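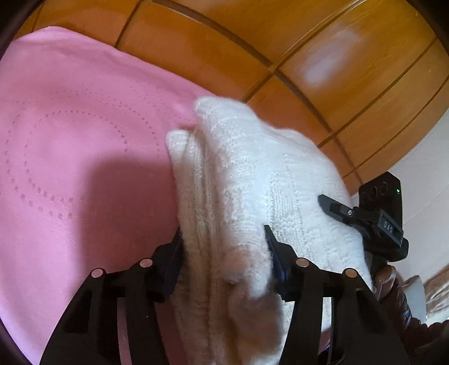
# Caturico：手工编织说明书语料

Caturico 是一个小型的文本语料，收集旧的手工编织说明书（英语里叫 knitting pattern），把它们转写成可以检索的纯文本，并且给每一个针法术语加上中文对照。它现在有 200 份说明书，其中 154 份已经全部转写和校对，其余的只有书目信息。

中文不是我的母语。我学编织的时候用英语，后来为了读中文的编织书才开始系统地学习术语，这个文件也由我自己用中文写。如果有句子不自然，请开一个 issue 告诉我，我会很感谢。

## 这个语料里有什么

- `texts/`：转写文本，每份说明书一个文件，UTF-8 编码，保留原来的分行。
- `meta.csv`：书目信息，每份说明书一行。
- `terms.csv`：术语表，包括原文缩写、原文全称、中文译名和备注。
- `charts/`：一部分说明书的图解，用 Prothero 记号重新输入。
- `notes/`：我在校对时写的笔记，比较零散。

语料里没有扫描图像。扫描的权利属于保存原件的机构或者个人，我只得到了转写的许可。

## 来源

最早的一份是 1864 年印的小册子，内容是袜子、婴儿帽和一种三角形披肩。它没有针号，只说“用细的针”，也没有密度，所以今天的人很难照着它织出同样大小的东西。我把它放在语料里，是为了保存它的用词。

最大的一批来自 Prodier 毛线厂。这家工厂已经停产，当年每买一包毛线就附送一张单页说明书。纸很薄，折痕处的字常常看不清楚。看不清的字我用方括号标记，例如 `[?]` 或者 `[k2tog?]`。请不要把方括号里的内容当作确定的原文。

第三批是手写的本子。手写本的困难和印刷品不同：写的人只为自己写，所以省略很多。比如有一本在后片写得非常详细，到了前片只有一句“同上，领口除外”，可是领口怎么织，后面的页里没有。遇到这种情况我不补充，只在 `meta.csv` 的 `complete` 一栏写 `no`。

## meta.csv 的字段

| 字段 | 说明 |
|---|---|
| `id` | 唯一编号，发布以后不再改变 |
| `source` | 来源代码：`prodier`、`booklet`、`manuscript` |
| `year` | 出版年份，不知道时留空 |
| `garment` | 衣物种类，见下一节 |
| `construction` | 片织、圈织或者混合 |
| `gauge` | 密度，照抄原文，不换算 |
| `needle` | 针号，照抄原文 |
| `complete` | 说明是否完整：`yes` 或 `no` |
| `status` | `listed`、`typed`、`checked` |

关于针号，请特别小心。旧的英国针号是数字越大针越细，后来的毫米制正好相反，而美国又有自己的号码。一份说明书只写“8 号针”的时候，如果不知道它在哪里印刷，就没有办法换算。我收到过建议，要求增加一个换算后的字段，我考虑以后没有接受。错误的换算比没有换算更麻烦，使用者看到一个整齐的毫米数字，就不会再去看原文了。

## 衣物种类

`garment` 一栏使用固定的词表，一共 30 个词，都在 `terms.csv` 的后半部分。分类的时候我参考了两件事：穿在哪里，以及从哪里开始织。大部分情况很简单。困难的有下面几种。

**开衫和套头衫。** 有的说明书先织成套头衫，最后把前片剪开，变成开衫。我按照成品分类，所以它是开衫，剪开的步骤写在备注里。

**围巾和披肩。** 原文叫什么就是什么。一条很宽的 scarf 仍然归入围巾。

**帽子上的绒球。** 绒球的做法常常是单独的一段，放在说明书最后，有时候几份说明书共用同一段文字。我没有把绒球作为独立的衣物，但是在 `terms.csv` 里可以查到相关的词，包括 pom-pom、tuft 和 bobble。注意 bobble 在大部分文本里指的是织出来的小球（中文书多叫“泡泡针”或者“枣形针”），只在少数文本里是绒球的意思。

**毯子。** 婴儿毯和沙发毯分开，由原文的标题决定，尺寸不考虑。

## 转写的规则

1. 原文的拼写错误保留，后面加 `{sic}`。
2. 原文的缩写保留，不展开。展开的形式请看 `terms.csv`。
3. 星号、括号和“重复”的范围照抄，即使它们明显不对应。
4. 分数写成 `1/2` 这样的形式，不用特殊字符。
5. 广告和价格不转写。
6. 手写本里后来加上去的字，用 `+` 号包围。
7. 行尾用连字符断开的词，合并成一个词。

第三条需要多说一点。旧说明书里星号经常只出现一次，读者应该自己明白从哪里开始重复，而有些地方一行里有三个星号，含义各不相同。我试过给它们编号，后来发现这样做已经是在解释，所以又改回原样。如果您需要能够由程序执行的版本，请用 `charts/` 里的文件，它们的重复范围是明确的。

## 术语的翻译

这是花时间最多的部分。中文的编织术语并不统一，不同地区、不同年代的书差别很大。knit 和 purl 在我看过的书里有“下针”和“上针”，也有“正针”和“反针”，还有的书说“平针”来指 knit，可是“平针”在别的书里是整个组织的名字。我在 `terms.csv` 里统一使用“下针”和“上针”，其它的叫法放在 `alias` 一栏。

下面这些词我改过不止一次，现在的选择仍然可以讨论：

- **cable**：译为“麻花”。有的书用“绞花”，意思一样，放在别名里。
- **rib**：译为“罗纹”。“单罗纹”和“双罗纹”对应 1×1 和 2×2。
- **moss stitch**：英国和美国所指的组织不同。英国文本里译为“桂花针”，美国文本里按照实际的组织另外处理。
- **cast off / bind off**：都译为“收针”。
- **make 1**：译为“加一针”。很多旧文本没有说明加针的方法，所以译名也不说明。
- **tension**：译为“密度”。英国说明书里的 tension 和美国的 gauge 是同一件事，和“拉紧”没有关系。

还有一类词没有合适的中文，例如只在一个地方使用的花样名字。这些我保留原文，在备注里写它的织法。我认为给它们起一个好听的中文名字是不合适的，读者会以为这个名字早已存在。

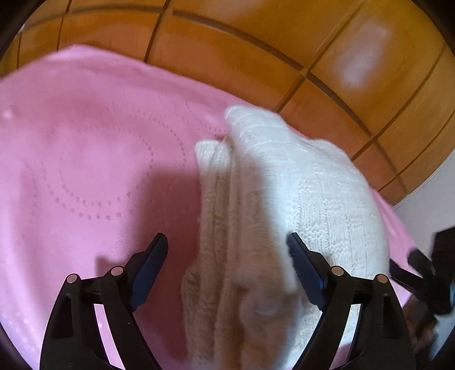 **Grirnside，2018年4月28日**

这一版的主要变化是增加了第二批手写本。它们在 Grirnside 的一个编织小组里保存了很长时间，封面已经换过，里面的页没有编号。我在那里把本子一页一页抄完，晚上再和衣物比较。小组里还有几件照着这些本子织的旧毛衣，对我理解文字有很大帮助。有一处原文写“前后各绞三次”，我读了几遍都不懂，看了袖子上的麻花才知道它指的是每隔几行绞一次，方向向左，然后再换方向。

这一版也修改了以下的错误：

- `terms.csv` 里 `sl 1` 和 `s.s.` 的译名互换了，现在已经改正。
- 一部分 Prodier 单页的年份是根据价格推测的，不够可靠，现在全部留空。
- 小册子的文件以前混用两种换行符，现在统一。
- `garment` 里的“背心”以前写成两种英文词，现在合并。

下一版计划在九月发布，内容主要是完成剩下的转写。如果纸张的状况不允许，有几份可能永远停留在 `listed`。

## Prothero 记号

`charts/` 里的图解使用 Prothero 记号。这是一种纯文本的写法，每个字符代表一针，每行代表一行编织，从下往上读。选择它的原因很普通：它在任何编辑器里都能打开，而且两个版本之间的差别用 diff 就能看到。

一个很小的例子，双罗纹：

```
|--||--|
|--||--|
```

这里 `|` 是下针，`-` 是上针，都按照正面看到的样子来写。所以在片织的时候，反面行要反过来织。初学的人在这里容易出错，我自己也错过，织了半个后片才发现。

麻花用一对斜线表示，`/` 向右绞，`\` 向左绞，斜线的个数等于参加交叉的针数。这个写法的缺点是看不出麻花针放在织物的前面还是后面，只能从方向推出来。对于左右各有两股以上的复杂麻花，Prothero 记号不够用，这些图解我暂时没有输入。

## 适合和不适合的用途

语料适合用来研究编织用词的变化，比较不同年代说明书的结构，或者帮助翻译者查找术语。也有人用它来练习读旧说明书，我觉得很好。

它不太适合直接拿来织衣服。旧的毛线和今天的毛线粗细不同，原文的尺寸也比较小，很多说明书只有一个尺码。如果您一定要试，请先织一块样片，洗过、晾干，再量密度。 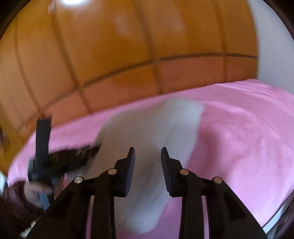 样片最好比说明书要求的大一些，边上的几针会卷起来或者变松，量的时候不要算进去。带麻花的花样要单独织样片，麻花会把织物收窄，用平针量出来的数字在这里没有用。罗纹也是同样的道理，量之前先决定是拉开量还是自然放平量，然后一直用同一种方法。毛衣织完以后请平放晾干，折叠收起来，不要挂在衣架上，特别是麻花多的，它们比较重，肩膀会变长。

统计方面也有限制。Prodier 的单页在语料里占的比例很大，它们的写法非常一致，应该出自同一个办公室。所以“某个缩写最常见”这样的结论，很可能只说明这家工厂的习惯。请至少按照 `source` 分组以后再计算。

## 已知的问题

- 手写本的年份几乎都是空的。
- `construction` 一栏的“混合”用得太多，以后应该分得更细。
- 有几份婴儿帽的说明书内容相同，只有标题不同。我没有删除重复的，需要的话请用文本比较自己处理。
- 中文译名只有简体。我没有能力判断繁体地区的用词，不想只做字形的转换。

## 怎样参加

校对一份说明书的步骤如下。先在 issue 里写明编号，避免两个人做同一份。然后对照转写规则读一遍全文，不确定的地方加方括号，不要猜。术语如果不在 `terms.csv` 里，请在提交说明中列出来，附上所在的文件和行。译名的建议请写出您看到它的书名，只写“大家都这样说”的建议我没有办法采用。

提交之前请运行：

```
python check.py texts/
```

这个脚本只检查编码、方括号是否成对和行尾的空格，它不懂编织。

## 许可

转写文本和术语表用 CC BY 4.0 发布。手写本的部分另有一个条件：引用时请写“Grirnside 手写本”，不要写成某个人的作品。这是小组提出的要求，在 `LICENSE` 文件里也有说明。

引用格式：

> Caturico：手工编织说明书语料，附中文术语对照。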